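Cell Technician, Simulated Arm Cell (Bedroom Pick Rig)
Prullau – Sandhu office
Posted 26 Jan 2026
Reference 298

Prullau is hiring one technician to set up and look after a single simulated robot cell. The job is full time, at a desk, with one day a week in the hardware bay down the hall. You would report to Zubaida Cheema, who runs the cell group.

About the cell

The cell is called Hirnar. It is one white multi-jointed arm with a two-finger gripper, placed beside a bed in a modeled room, and it exists to practice picking things up off soft bedding. Everything runs in simulation first. When a setup is stable, the same joint limits and tool settings are copied to the physical arm in the bay.

Irfan Rana built Hirnar and has looked after it since October. He is moving to our kitchen cell, and there will be a four-week handover. You will get his notes, his start-up scripts and a long list of open tickets.

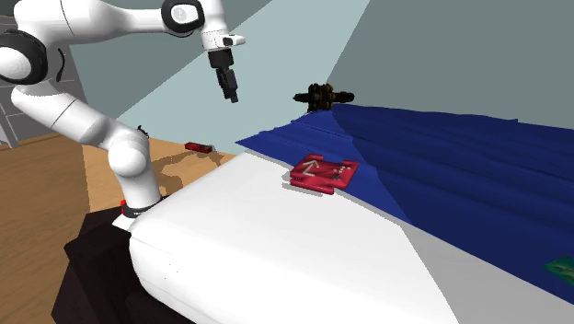 Hirnar from the arm side, gripper closed above the work surface.

What you will do

Most mornings start with a reset. You load the cell, home the arm, check that the base sits where the mounting file says it should, and run the gripper open and closed. Then you drop the sheet and the objects and let them settle before any run is allowed to start. A full reset takes 68 seconds on the current machines, and we would like it to be shorter.

After that the day depends on what broke overnight. Typical work:

Check object placement after each reset. Objects that hang in the air, sink into the mattress or slide off the bed have to be found and fixed, usually in the collision shape or the drop height.
Tune the cloth. The sheet has its own stiffness, friction and thickness settings, and a change to any of them means rerunning the contact tests.
Keep the arm model in step with the physical arm. If the bay swaps a gripper finger or moves the tool point, you update the model the same day.
Look after the camera views. Each one has a saved pose and gets compared with its reference picture once a week.
Fix surface and lighting faults such as patchy walls and gray blotches on the mattress.
Write the maintenance log. Short entries are fine, but they have to say what was changed and which version it was changed in.

On bay days you will work with Adeel Naqvi on the physical arm: joint checks, cable wear, bolt torque on the base, gripper finger replacement, and the emergency stop test. He will train you on all of it. The arm is locked out before anyone reaches into the cell, including for a quick look.

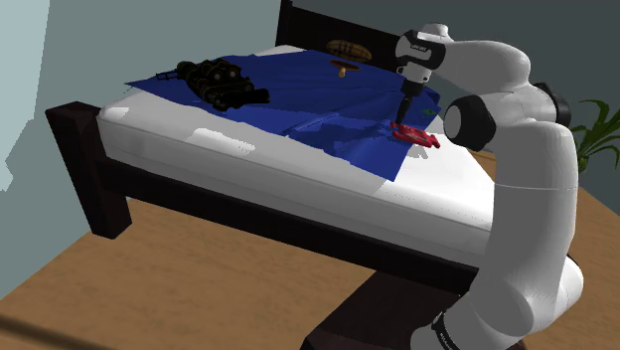

Gripper over the red piece. Approach height is one of the settings you will own.

The object set changes every few weeks. Flat pieces lying on cloth give us the most trouble, and the current set has a red one that accounts for a good share of the open tickets. The fingers have to come down beside it without pushing the fabric into a ridge. You will spend a fair amount of your first months on approach heights and closing force.

What we need from you

Two years or more of work on robot cells, test rigs or simulation setups. Time spent as a maintenance tech in a plant counts in full.
Enough Python to read somebody else's script and change it safely.
Comfort with joint limits, tool frames and coordinate offsets.
Basic hand tool skills and the ability to lift 40 pounds.
Clear written English for the log and the tickets.

It helps if you have worked with a physics engine before, or cleaned up meshes, or wired a gripper. We don't ask for a degree. Please don't hold back from applying if you are missing one of the items on the first list – tell us which one and how you would cover it.

Hours and terms

Forty hours a week, Monday to Friday. You can start any time between 7 and 10. There is no night shift, but batches run unattended overnight and somebody has to read the results in the morning. That duty rotates among the four of us and would come to you one week in four. It can be done from home.

The position is permanent after a three-month trial period. The pay range is sent to every applicant along with the confirmation email. We cover health insurance, a transit pass and safety shoes. Vacation is 20 days plus public holidays.

The building has an elevator and step-free access to both the office and the bay. If the lifting requirement is a problem for you, let us know. The bay has a hoist and some of the work can be shared out differently.

How to apply

Send a resume and a short letter to Iqra Paracha through the application form, and put reference 298 in the subject field. In the letter, describe one machine or rig you kept running: what kept failing, how you tracked it down, and what you changed. A page is plenty. Log excerpts or scripts are welcome if your employer allows it.

We hold a half-hour call first. After that comes a paid trial task of half a day, on site or remote. You get a copy of Hirnar with several faults put into it, and we ask you to find what you can and write it up as log entries. We are more interested in the write-up than in the number of faults found.

Questions about the work itself can go to Irfan Rana. Questions about pay, visas or access go to Iqra. Applications are read as they come in, and the listing will be taken down when the position is filled.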